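Thursday, August. Hall notebook, station rules

Masaru Takagi asked why the station rules live in four places, three of which disagree. Fair. I spent the morning boiling them down, and these are my notes before somebody laminates them.

Rule one, the tabletop. Whatever is on it when recording starts gets written on the sheet, including the drinks. A water bottle is a prop if you listed it and a contaminant if you didn't. The old wording was "keep surfaces reasonably tidy," which everyone in the building believes they already do.

Rule two, cables. The Benedetti checklist says they should be routed along the wall and taped every 30 inches. We own the tape. I have seen it.
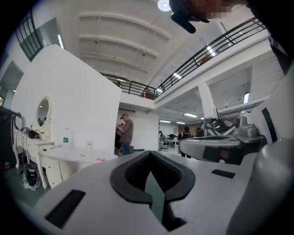
Rule three is spacing. Two operators should be able to put both arms straight out and not touch each other, the mirror or a third party. Ramolero wants a painted line on the floor. I'd settle for people looking over their shoulder before they back up, especially with a pack on. You get wider than you think in one of those, and the vanity was not cheap.

Rule four, markers. Wipe before the first take and check for lifted corners. Last month's Galtatier batch had 3,162 takes and we threw out 51 of them over one peeling corner. The checklist had a box for it. The box was ticked, all 51 times, in very confident handwriting.

Proposed change: whoever ticks also initials. Masaru thinks this is bureaucratic. Masaru's handwriting is very confident.
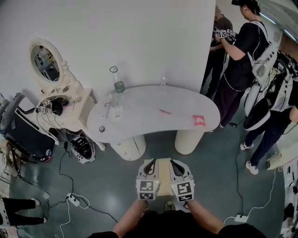 Rule five, where grippers go between takes. The Grunetti guide gives this more than 9 pages and never once says "not on the floor," so I have added it. Stand or shelf, fingers open, power off. If the stand is full, ask for another stand.

Rule six, stopping. Anyone can call stop, for any reason, and the take ends there. No finishing the motion first. We all agreed to this one in about four seconds and then argued for half an hour over whether the word should be "stop" or "hold." It's "stop."

Still open:
Power strips. On the floor or hung under the tables? Ask Ramolero what their insurer says.
Do the packs need a second person for putting on and taking off? I say yes. Shoulders say yes.
Who deletes the other three versions of the rules. Probably me, after lunch.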